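Ticket 323: wrist view and state log out of step in simulated kitchen episodes
Project: Wultari
Component: Grindgate recorder, Bailly scene pack
Priority: high (blocks training export)
Status: resolved, one follow-up open
Opened: Jan 26, 2026

Summary

Batch 16 of the simulated pick episodes failed the export check. The gripper width in the state log does not match the finger gap rendered in the wrist view at the same step index. The training job on the Prestadero cluster refused the batch, as it should. Earlier batches pass.

Symptoms

Export stops with "state/image mismatch, wrist" on 6 episodes. All of them are counter pick tasks from the Bailly pack. The overhead view in the same episodes passes. Replaying the actions from the log gives a clean trajectory with no jumps, so the actions themselves look fine.

The mismatch is easiest to find at the close command. The log still reports the fingers fully open while the wrist view already shows them close together. A policy trained on that would learn to close early.

Checks done

1. Re-ran the export with the cache cleared. Same episodes fail, same step indices.

2. Compared the simulator clock with the recorder clock. No drift over the length of an episode. The offset is constant from the first step.

3. Swapped the gripper model for the one used in batch 15. No change. The model was put back.

4. Pulled single wrist renders from a failing episode and read them against the log by hand. The render to compare is the one with the thin beige piece standing at the fingertips and only a small gap left between the two fingers. The log row stored with it gives the full open width.

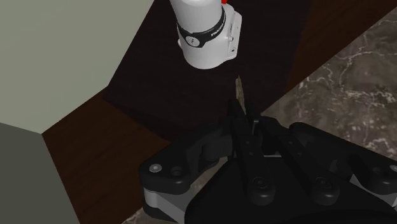 5. Shifted the wrist stream against the state log, one step at a time, and re-ran the check after each shift. At 4 steps the mismatch goes away for every failing episode. At 3 and 5 it comes back.

6. Looked for the same offset in passing episodes. Not present. The passing episodes were all recorded before the recorder update.

Cause

The Grindgate update moved state sampling into a buffered queue. The overhead view goes through the same queue and stays aligned with the state. The wrist view is rendered on a separate path and written directly, so it runs ahead of the state by the depth of the queue. The default depth is 4.

The check on the overhead view could not catch this – it only compares streams that share the queue.

Fix

Queue depth set to 0 in the recorder config for all Bailly scenes. The failing episodes were re-rendered from the stored actions and seeds. Shifting the existing files was considered and dropped, as it leaves the last steps of each episode without a matching state row.

To apply on another machine:

Stop the recorder.
Set state_queue_depth to 0 in the scene config, not in the user config. The user config is read first and gets overwritten.
Delete the old index file.
Re-render from seed and run the export check with the wrist option on.

Result

Export check passes on the full batch. The close command and the finger gap now agree at the same step index. Batch 16 was uploaded again under the same name with a new checksum. Any local copy with the old checksum should be deleted.

Follow-up

The wrist option in the export check is off by default in the shared scripts. Request filed to turn it on. Until that is merged, run it by hand on every batch – the overhead result alone is not enough to release one.

Open question: whether the drawer scenes need a nonzero queue depth for speed. Recording time with depth 0 has not been measured there. Left with the scene pack maintainers.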